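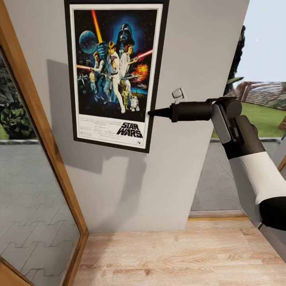
Arm re-check after the Flanau overrun fault, May 11, 2018
Site: Fontes

Emergency stop: PASS. Lovely crisp stop from all 4 buttons.
Wrist bracket bolts: PASS. Paint marks all lined up.
Reach limit towards wall: FAIL. Set to 50 mm, overran again on the slow test. Same fault as February, so at least we can repeat it now!
Fault log: PASS. 1,391 entries, and the overrun shows up clearly. Great stuff for Pruridside to work from.
Joint covers: PASS. No cracks.
Door interlock: RETEST. Tripped late once, then behaved.
Warning label by controller: MISSING. Order part 68 from Flererham.

Result: keep locked off until the reach limit is fixed and both doors retested.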